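손에 쥐는 로봇 손, 나는 이쪽에 걸겠다
2022-02-15 | 글 소경태

로봇 팔을 사고 싶다는 사람을 만나면 나는 요즘 말린다. 정확히는 순서를 바꾸라고 한다. 팔은 나중에 사고, 손부터 사서 직접 쥐어 보라고. 이 말을 하고 다닌 지 반년쯤 됐는데 아직도 입에 올릴 때마다 신이 난다. 지난 8월에 알트베르크(Altberg)의 핸드헬드 그리퍼 키트 '라르네오(Larneo)'를 처음 만진 뒤로 생긴 버릇이다.

라르네오는 사람이 양손에 하나씩 들고 쓰는 그리퍼 두 개와 카메라, 케이블, 기록용 소프트웨어로 되어 있다. 로봇은 들어 있지 않다. 방아쇠를 당기면 손가락이 오므라들고 놓으면 벌어진다. 그 상태로 과일을 집거나 컵을 옮기면 카메라가 본 것과 손가락이 벌어진 정도가 같이 남는다. 그렇게 모은 기록으로 나중에 진짜 팔을 가르친다. 발상만 놓고 보면 새롭다고 하기 어렵다. 내가 좋아하는 건 그 발상이 이제 책상 서랍에 들어가는 물건이 되었다는 점이다.

나는 식품 선별 라인에서 오래 일했다. 그때의 로봇 교육이라는 것은 티칭 펜던트를 들고 팔 옆에 서서 점을 하나씩 찍는 일이었다. 여기까지 가라, 여기서 멈춰라, 이만큼 내려가라. 상자를 옮길 때는 훌륭한 방식이고 지금도 그렇다. 그런데 토마토 앞에서는 금세 답답해진다. 토마토는 매번 크기가 다르고, 꼭지가 옆을 보기도 하고, 옆에 있는 것에 기대어 있기도 하다. 점 여섯 개로 가르칠 수 있는 토마토는 그 자리에 그 모양으로 놓인 토마토 하나뿐이었다.

원격 조종도 해 봤다. 조종기를 잡고 건너편 팔을 움직이는 방식인데, 처음 만지는 사람은 십중팔구 허공에서 한참을 헤맨다. 내 손은 벌써 내려갔는데 팔은 이제 출발한다. 어깨가 뻣뻣해지고, 숨을 참게 되고, 그러다 오이 하나를 굴려 보낸다. 그렇게 모은 시범에는 사람의 솜씨보다 사람의 긴장이 더 많이 담긴다고 나는 의심한다.

손에 쥐는 그리퍼에는 그 지연이 없다. 당연한 이야기인데도 처음 잡았을 때 나는 소리 내어 웃었다(같이 있던 사람들이 쳐다봤다). 내 손목이 도는 만큼 손가락이 돌고, 내가 망설이면 손가락도 망설인다. 딱딱한 것에 닿는 느낌이 손잡이를 타고 그대로 올라온다. 십 분쯤 지나면 도구라는 생각이 옅어지고 조금 둔한 손을 새로 얻은 기분이 든다. 젓가락을 처음 제대로 쥐게 된 날이 이랬을까 싶었다.

둔하다는 점이 또 중요하다. 사람 손은 너무 잘한다. 손가락 다섯 개와 손바닥으로 감싸고, 새끼손가락으로 슬쩍 밀고, 손톱으로 세운다. 맨손 시범을 아무리 찍어 두어도 손가락 두 개짜리 로봇은 그대로 따라 할 수 없다. 그리퍼를 쥔 사람은 처음부터 로봇의 조건 안에서 요령을 찾는다. 어느 쪽으로 들어가야 옆의 것을 건드리지 않는지, 둥근 것은 어디쯤을 잡아야 돌지 않는지를 스스로 알아낸다. 그 요령이야말로 내가 팔에게 넘겨주고 싶은 것이다.
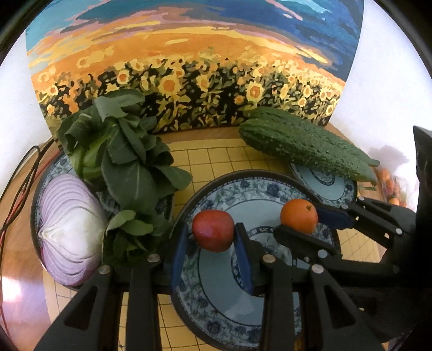
붉은 열매의 양옆에 선 파란 패드. 오른쪽 그리퍼는 주황색 감귤류 과일에 가 있다.

채소와 과일은 이 키트를 시험하기에 더없이 좋은 재료다. 값싸고, 어디서나 구할 수 있고, 둥근 것과 긴 것과 잎이 너풀거리는 것이 한 장바구니에 다 들어온다. 잎채소를 한 번이라도 집게로 들어 본 사람은 그 난처함을 안다. 줄기를 잡으면 잎이 처지고 잎을 잡으면 찢어진다. 오이는 가운데를 잡으면 쉬운데 끝을 잡으면 고개를 숙인다. 반으로 자른 양파는 어느 면을 물어야 할지부터 고민이다. 로봇 업계의 오랜 친구인 나무 블록은 이런 고민을 하나도 시키지 않는다.

나는 접시도 꼭 올려놓으라고 권한다. 그것도 무늬가 많은 접시로. 흰 책상 위의 빨간 공만 보고 자란 모델은 꽃무늬 앞에서 갑자기 바보가 된다. 뒤에 그림이 서 있고 밑에 격자 매트가 깔리고 접시에 꽃이 가득한 식탁이라면 처음부터 세상이 복잡하다는 걸 배우게 된다. 우리 집 부엌도, 내가 다니던 선별장도, 연구실 책상보다는 그런 식탁에 훨씬 가까웠다.

숫자를 좀 적어 두겠다. 우만(Huamán)이라는 작은 농산물 포장 회사에서 라르네오를 한 벌 들여 써 봤고, 나는 옆에서 거들었다. 과일을 접시에서 집어 옮기는 한 가지 일로 시범 400개를 모았고, 그걸로 가르친 팔은 시험에서 86퍼센트를 해냈다. 나는 이 숫자가 반갑다. 선별 라인에 그대로 올릴 수 있는 수준은 아니다. 그래도 펜던트로 점을 찍던 시절의 나에게 이 숫자를 보여 줬다면 거짓말하지 말라고 했을 것이다.

우만에서 시범을 모은 사람은 로봇 기술자가 아니고 포장을 오래 해 온 셰일라 알바라도 씨였다. 나는 그 장면을 오래 기억할 것 같다. 내가 한 시범은 나중에 돌려 보면 군더더기가 많았다. 다가가서 멈추고, 각도를 고치고, 한 번 더 고친다. 알바라도 씨의 시범은 들어가는 길이 처음부터 맞았다. 과일을 보는 눈이 다른 것이다. "이 집게는 급하게 굴면 티가 나네요." 오전이 끝날 즈음 그가 한 말인데, 설명서 첫 장에 넣었으면 좋겠다고 생각했다.

여기에 내 주장의 절반이 들어 있다. 로봇에게 일을 가르치는 사람은 그 일을 잘하는 사람이어야 한다. 지금까지는 장비가 그걸 막았다. 좌표계를 이해하고 비상정지 버튼 위치를 외우고 안전 펜스 안에 들어갈 자격을 갖춘 다음에야 가르칠 수 있었으니, 과일을 잘 아는 사람은 펜스 밖에서 구경만 했다. 손잡이와 방아쇠만 있는 도구는 그 순서를 뒤집어 준다. 나는 이게 정말 좋다! 기술 이야기를 하면서 이렇게 들뜬 것이 얼마 만인지 모르겠다.

물론 불만이 있다. 우선 케이블이다. 얇은 선이라도 몸에 이어진 선은 선이어서, 팔을 크게 돌릴 때마다 신경이 그리로 간다. 책상 가장자리에 선을 걸어 두는 요령이 생기기는 했지만 다음 판에서는 정리해 주기를 바란다. 무게도 있다. 처음 삼십 분은 모르는데 한 시간이 넘어가면 손목이 말을 한다. 양손으로 하면 더 빨리 온다. 시범을 많이 모으겠다고 사람을 하루 종일 세워 두는 회사가 나올까 봐 나는 조금 걱정이다. 지친 손의 시범은 쓸모도 떨어진다.

두 번째는 시야다. 카메라가 손목 쪽에 붙어 있으니 손가락과 물건은 아주 잘 보이는데, 물건 바로 뒤에 뭐가 있는지는 잘 안 보인다. 광각 렌즈를 쓴 덕에 옆은 넓게 들어오지만 구석이 휘고 어둡다. 양손 작업에서는 한쪽 그리퍼가 다른 쪽 카메라의 시야를 가리기도 한다. 나는 처음에 이게 결함이라고 생각했다가 마음을 반쯤 바꿨다. 실제로 팔에 달아도 똑같이 가려진다. 어차피 겪을 불편이라면 배우는 동안 겪는 편이 낫다. 다만 머리 높이에 카메라 하나를 더 붙일 수 있는 선택지는 있었으면 한다.

세 번째는 소프트웨어인데, 솔직히 가장 손이 많이 갔다. 녹화를 시작하고 끝내는 건 편하다. 잘못된 시범을 골라 지우는 화면이 불편하다. 목록에 시각만 죽 나와서 어느 것이 과일을 떨어뜨린 시범인지 열어 보기 전에는 모른다. 우리는 종이에 따로 적었다. 이 값의 물건을 사고 종이에 적는 기분은 썩 유쾌하지 않았다.

비교를 묻는 사람이 많아서 적자면, 아이스포트(Isport)에서 나온 비슷한 키트도 잠깐 써 봤다. 가볍기로는 그쪽이 낫다. 손가락이 닫히는 감각은 라르네오가 낫다. 링크 나사를 풀어 패드를 갈아 끼우는 것도 라르네오 쪽이 수월해서, 무른 과일을 다룰 사람이라면 나는 이쪽을 고르겠다. 책이나 상자 같은 마른 물건을 오래 옮길 사람이라면 가벼운 쪽을 권한다. 둘 다 빌려서 하루씩 써 보는 게 제일 좋고, 내 말은 그다음에 참고해도 늦지 않다.

그리고 시범의 수에 대해 한마디. 이 분야 사람들은 금방 개수 자랑을 한다. 어디는 3,000개를 모았다더라, 하는 식이다. 많으면 좋다. 하지만 같은 접시, 같은 조명, 같은 사람의 3,000개보다는 접시를 바꾸고 사람을 바꾼 수백 개를 나는 먼저 보고 싶다. 손에 들고 다닐 수 있는 장비의 진짜 장점도 그쪽에 있다. 부엌에 가서 하고, 창고에 가서 하고, 친구네 식탁에서도 할 수 있다. 무거운 팔을 바닥에 볼트로 박아 놓고는 꿈도 못 꾸던 일이다. 한자리에 놓고 쓸 거라면 이 키트를 살 이유의 상당 부분이 사라진다.

이런 도구가 퍼지면 사람의 기술을 헐값에 뽑아 가는 통로가 될 거라는 비판도 들었다. 가볍게 넘길 말이 아니다. 알바라도 씨가 그 오전에 넘겨준 것은 오랜 세월이 든 솜씨이고, 시범을 모은 사람의 이름과 몫을 어떻게 적을지는 장비를 들이기 전에 정해야 한다. 우만에서는 시범 작업을 별도 업무로 잡고 수당을 붙였다. 나는 그게 최소한이라고 본다. 도구가 좋다는 내 의견과 이 문제가 남아 있다는 내 의견은 같은 크기다.

그래도 나는 이 방향이 반갑다. 학교 실습실에 한 벌, 농산물 공동 작업장에 한 벌, 동네 공방에 한 벌씩 있으면 어떨까 자꾸 상상한다. 로봇을 멀리서 구경하던 사람들이 손잡이를 잡고 양파를 집어 보고, 어, 이거 생각보다 어렵네, 하고 한 번 더 해 보는 자리 말이다. 다음 달에는 두부를 해 볼 생각이다. 패드는 벌써 부드러운 걸로 주문해 두었다.

문의: 글쓴이에게 메일 보내기 | © 2022 소경태. 무단 전재 금지 | 맨 위로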